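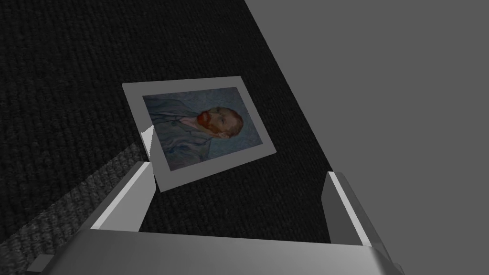 February, fabric room, 8:40 start

Picking up from the last entry on the Stostus midlayer. The golf sample for next spring is due with the sales team before the end of the month and the knit question is still open. We have two fabrics in house: the Paneck double knit, style 2810, and the lighter Calloway jersey, style 3502. The base layer uses neither and is signed off, so nothing below applies to it.

Wash test, second set

Cut six panels of 2810 and six of 3502, all 300 mm square marks, lengthwise direction inked on the back. Same load, cold wash, hung to dry overnight. Measured this morning between the marks.

2810: length 296 on the worst panel, 298 on the best. Width no change on four panels, 299 on the other two. Within our limit.

3502: length 288 to 291. Width 301 to 303, so it is growing across while it shrinks down. Same pattern as the first set. I had hoped the first set was a bad cut from the start of the roll, but these came from well into it. Edges are curling more too, which will annoy the sewing room at the hem.

Calloway's own sheet says 2 percent on length. We are at 3 to 4. Emailed them the readings and asked which wash they used. Also asked if the roll was finished on the same line as the swatch cards, which behaved fine in the fall.

Swing fit

Sewed the left sleeve again with the new gusset. The old one pulled at the back of the armhole at the top of the backswing and the hem rode up 40 mm on the fit model. With the longer gusset it rides up 22 mm. Better, but the extra cloth folds under the arm at address and you can feel it. Player comment on the form was "bunchy," which is fair.

Tried three things before lunch:

Took 10 mm out of the bottom of the gusset only. Fold mostly gone, ride up 25 mm.

Took 10 mm out of top and bottom. Fold gone, ride up 33 mm. Too much given away.

Left the gusset alone and moved the side seam forward 15 mm. No real change to either, and the stripe no longer meets at the pocket. Put it back.

Going with the first. Pattern piece is marked G4 and the G3 card should be pulled from the rail so it doesn't get cut by mistake. I have not done this yet – whoever is in first, please take it down.

Zip

The Ellow zip is still stiff at the collar turn. It runs clean on the flat, so the tape is fine. I think we are stretching the knit as we sew the collar on and it pulls back afterward. Dropped the presser foot pressure one step and used the walking foot on a scrap collar. Much smoother. Did a second scrap at the old setting to be sure and got the wave back straight away. Note the setting on the machine card.

Ran the good one up and down 400 times by hand over two sittings. No snags, puller coating slightly rubbed on the back. Acceptable for a sample. Garage liner still touches the chin on the smaller size, see drawing in the folder.

2:15

Reply from Calloway. Their test was a single wash, tumble dried low, measured after a rest of four hours. Ours was hung, so the numbers should have come out kinder on our side, and they didn't. They will send a cut from a different roll. Shipping by the end of the week they say.

Not going to wait on it for the sales sample. Cutting the first two in 2810. It is heavier and the sales team wanted something that packs small in a bag pocket, but it holds its size and the swing test was done in it anyway. If the new 3502 comes in good we can make a third and let them compare.

Color: only navy and stone in 2810. The green is 3502 only. Told sales, waiting for the complaint.

Pilling, started 3:00

One panel of each on the rub tester with the bag strap webbing as the rubbing face. Golf bag strap on the right shoulder is where all the returns came from on last year's piece, so I'm using webbing in place of the standard cloth. Means the result can't be put on a spec sheet, it is for our own use. First check tomorrow morning.

To do

Pull G3 card
Grade G4 for the other sizes
Write zip setting on machine card
Ask Paneck about lead time on 2810 navy, last roll took five weeks
Re-ink the marks on the spare panels, the blue pen is fading in the wash and two were hard to read

Shut the steam off at 5:30. Left the cut panels on the long table under the weights – leave them flat until they are sewn.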